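Wollton cell, gripper maintenance notes. Short thread, mostly so that the next person on shift has it in one place.

The cell is one arm, one two-finger gripper and a wrist camera, run on the Jireš controller. It picks small mixed goods off a table and has done 1,553 cycles since the fingers were last changed in March.

Symptom: slip on smooth lids. The gripper reports closed, the arm lifts, the item stays put or turns in the grasp. Logged 12 times in the last 664 cycles. Before that, none.

First check is always the wrist camera view with the fingers open. It saves taking the guard off. 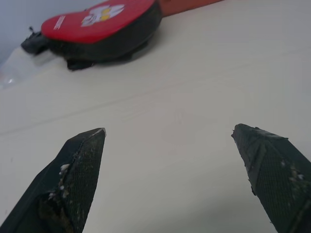

Wrist view, fingers open. White residue on both, brownish patch near the base of the left one.

The crosshatch on the inner faces does the gripping. Once the grooves fill up, the pad behaves like a flat one and closing force won't make up for it. Don't raise the force to cure slip. It marks the goods and wears the pads.

Cleaning: arm to park, air off, isolator locked. Dry nylon brush along the grooves, both diagonals. Then a lint-free cloth, barely damp with Clisemano. No solvent on the pads. Leave them to dry before closing the fingers.

Stains that don't brush out go in the log with the date and which finger. A stain is only a reason to change a pad if the surface feels hard or shiny under it.

After cleaning, re-zero the fingers. Close on nothing, read the gap, save the offset. Siu-fong Shih at Rolholm pointed out that we had been skipping this, and the stored offset was indeed from the old set.

Test is six lifts of the same lidded item, with a two-second hold on each. Any rotation in the hold counts as a fail and the pads come off.

Interval on the card is now every 500 cycles. Old card is in the bin, please don't print it again.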